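Clustance workshop gets its hand-held gripper together

2018-08-24

LOSHOLM – The gripper build at the Clustance shared workshop has a working pair of jaws, after a summer of cracked parts and one lost box of screws. Members put the last finger on this week. Next up is the wrist mount.

The tool is meant to be held in the hand first and bolted to an arm later. Idea is to get the grip right before anybody spends money on motors. Same fingers, same mount, both jobs – that was the plan from the start and so far its holding.

Spending to date is $211, most of it filament and bearings. The workshop's tool fund put in the first half, the rest came from the jar by the door. Fourteen versions of the finger were drawn up before the group settled on this one. Early ones were too thin and snapped at the root, later ones too fat to get under anything flat.

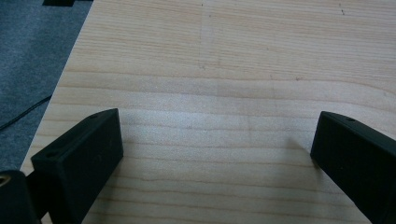

The two black fingers, open over the bench top.

Closing force is the open question. Members want enough grip for a full mug but not so much that it crushes a paper cup, and the spring they have does one of those. A softer spring is on order. Rubber pads for the finger tips also being talked about, no desicion yet.

The arm itself is the Trisgate, a build from plans that the workshop started last winter and then left on a shelf. It needs a new base plate and two joints re-seated. Wiring is done on paper only.

Members have also been keeping a log of practice grabs – blocks, cups, a roll of tape, whatever is lying about – and the count stood at 613 on the last sheet. Drops are marked in red. There is a fair amount of red on the early pages, less after the finger angle was changed.

Drawings for the fingers and the mount will go on the workshop's shared drive once the screw sizes are fixed. The parts list is up already but it's the old one, so hold off ordering from it.

A first try with the arm is planned for September, in the back room at Ramasamy Hall. Open to all, no sign up. Bring safety glasses if you have them, the workshop is short again. Anyone with a spare 12-volt supply is asked to leave a note on the board.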